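Ulgate cell: dropped dishes, January

Woseo runs a two-arm cell at its Ulgate workshop, sorting small black tableware from the table onto a raised shelf at the back. The dishes come in three shapes – square, leaf and teardrop – and are made for us by Okoth. Between the start of the month and the day we stopped the job, the cell made 1,058 picks. In 16 of them the right arm let go of a dish before it reached the shelf.

Most of the drops were from a low height and did no harm. Two were not. In both cases the dish came down on its rim and chipped, and one piece went over the front rail on to the floor where people walk. We logged that as a safety matter and put the cell on reduced speed the same afternoon.

The fault was traced to the grip check. The gripper reports a good hold as soon as its fingers stop closing, and on a thin rim they can stop early, with the dish held by one edge only. The arm then lifted at full speed and the dish swung. We swapped the finger pads first, which made no difference that we could measure. The next change was a short pause after the lift and a second reading before the arm moves across. If the two readings differ, the dish goes back down on the table.

Rurneck, who supplied the grippers, have the logs and are looking at the finger travel on their side. Until they reply, these rules apply in the cell:

Speed stays at the reduced setting for both arms.
No one reaches over the frame while either gripper is holding a dish.
Chipped dishes go in the scrap box and are written in the book, even if the chip is small.
After any drop, stop both arms before picking up the pieces.

The gallery will be added to as the work goes on. The next entry will follow a run of 200 picks with the new check switched on.

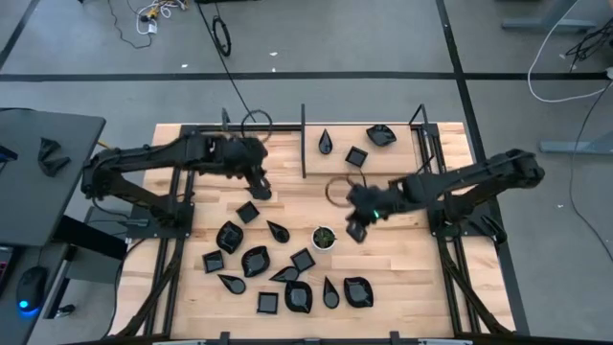
Right gripper with a square dish, left gripper empty. Three dishes on the shelf at the back, one of each shape.

Page kept by the Woseo cell team, Ulgate.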